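Lettre d'information | Rubrique : Données et apprentissage

Des bols, des gobelets et beaucoup de patience

On nous avait promis des robots qui apprendraient seuls. Pour l'instant, à l'atelier de Brestis, ils apprennent surtout grâce à Rehema Mushi et Akash Dubey, qui passent leurs après-midi à guider une pince noire vers de la vaisselle. Le projet s'appelle Quartey. Il est mené avec la société Bravum, et son but tient en une phrase : rassembler assez de démonstrations pour qu'un modèle sache saisir des récipients ordinaires dans un décor qui n'a rien d'un laboratoire. J'y suis allée au mois d'août avec un carnet et, je le reconnais, une opinion déjà faite.

Le principe est connu des lecteurs de cette lettre. Une personne pilote le bras à distance, la caméra du poignet enregistre, les positions du bras aussi, et chaque essai devient un « épisode ». On recommence en déplaçant les objets. Le jour de ma visite, l'équipe en était à 78 épisodes retenus, ce qui paraît honorable tant qu'on n'a pas demandé combien avaient été jetés. J'ai demandé. Audrey-Anne Grewal, responsable du tri, m'a répondu que le compte n'était pas tenu. Je trouve cela fâcheux : un jeu de données dont on ignore les rebuts est difficile à juger, et c'est justement dans les rebuts qu'on apprendrait ce que la machine ne sait pas faire.

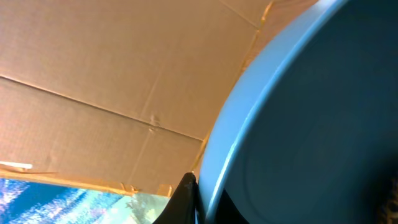 La pince contre le rebord d'un bol bleu clair, vue par la caméra du poignet.

Il y a du carton d'emballage, du ruban adhésif, une surface à motifs bleus, et les défenseurs du projet y voient une qualité. « Si on range tout, le modèle apprend à travailler sur une table rangée », résume Akash Dubey. L'argument se tient. Il a aussi l'avantage de dispenser de ménage, et je ne suis pas certaine qu'un désordre toujours pris au même endroit vaille beaucoup mieux qu'une table nue. Un modèle peut très bien s'attacher à un pli de carton et ne plus rien comprendre le jour où le carton part au recyclage. À Clondholm, où l'on avait monté une collecte semblable, c'est à peu près ce qui s'est passé avec une nappe.

Rehema Mushi, elle, se méfie surtout des gestes. Les deux opérateurs n'abordent pas un rebord de la même façon : elle descend droit et serre tard, lui arrive de biais et corrige. Les deux styles sont mélangés dans le même dossier, sans étiquette. Bravum assure que la diversité aide. Peut-être, mais j'aurais aimé qu'on me montre une comparaison, même modeste, entre un modèle nourri d'un seul opérateur et un autre nourri des deux. Elle est « prévue ».

Vient ensuite la question de ce que la caméra voit vraiment. Placée si près de la pince, elle donne des objets énormes et coupés, des fonds flous dès que le bras pivote, des intérieurs de récipients brûlés par la lumière. 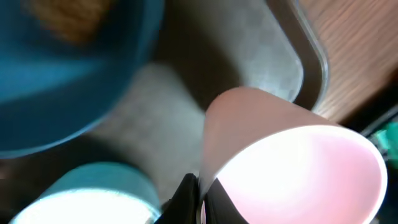 Faut-il garder ce genre de passage ? Audrey-Anne Grewal les garde, au motif que le robot en service verra la même chose. Sylvie Arsenault, qui relit les données pour Bravum, voudrait au contraire signaler chaque séquence où le flou dépasse une certaine durée. Elles en discutent depuis plus de 9 semaines. En attendant, les fichiers s'accumulent sous une consigne provisoire que personne n'a mise par écrit, et les premiers épisodes n'ont pas été triés comme les derniers.

Je ne voudrais pas être injuste. Le travail est soigneux, les opérateurs connaissent leur matériel, et l'on m'a laissée regarder des essais ratés sans faire d'histoires. Mais quand la plaquette de Quartey parle de « manipulation générale », il faut se rappeler qu'on parle de quelques récipients, de deux paires de mains et d'un seul local. J'ai demandé quand serait fait l'essai dans une autre pièce, avec d'autres bols. La réponse devrait arriver avant le prochain numéro, et je la publierai telle quelle.

Lucie Bouchard

Dernière mise à jour : août

À lire aussi
Étiqueter les échecs : pourquoi si peu d'équipes le font
Clondholm, retour sur une collecte interrompue
Téléopération : la fatigue des opérateurs se voit-elle dans les données ?
Courrier des lecteurs : vos questions sur les pinces à deux doigts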